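From: Ojo
To: Bornum Household List
Date: January 2024
Subject: Re: Bamboo mats – keep it on the bed or roll it up?

> We bought a woven mat for the spare bed back in September and I can't
> decide what to do with it now. Do you all put yours away for the winter?
> And where do you fold laundry if you don't have a big table? Mine ends
> up on the couch and then somebody sits on it.

Oh, I have opinions on this one! I leave mine on all year. The bed faces the radiator so the room never gets that cold, and I just throw a quilt over the mat at night and pull it back in the morning. My aunt's old one (she bought it in 1964, same year as her Bullov sewing machine) stayed flat its whole life and the strips never cracked. The one I rolled up and stuck in the closet came out with a curl in it that took 16 days under a stack of books to flatten, and one corner still pops up.

As for folding, I do everything right on the mat. Small things slide around less than they do on a smooth sheet, and lint shows up on it so you can just wipe it off with a damp rag. Black stuff is my weak spot – I can never tell one dark sock from another under the bedroom light, so I do those last and by the window if I can.
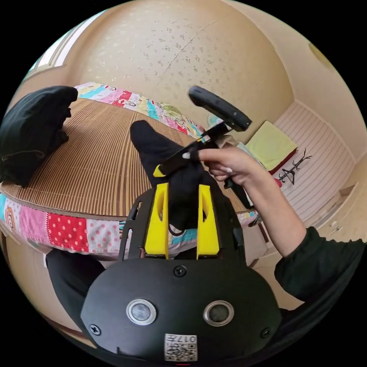

Black fabric and the brown and tan mat, bedroom, laundry day

If yours smells a little grassy, that goes away. Wipe along the strips, let it air out for a day before the quilt goes back on, and skip the vinegar (I tried it, the whole room smelled like pickles). Mine came from the shop on Drultgate and cost 126 with the pillow covers, but I'd skip those too, they pull your hair.

Does anybody know how to fix a frayed edge? I've got 5 inches coming loose on the wall side and cloth tape keeps peeling off.

Ojo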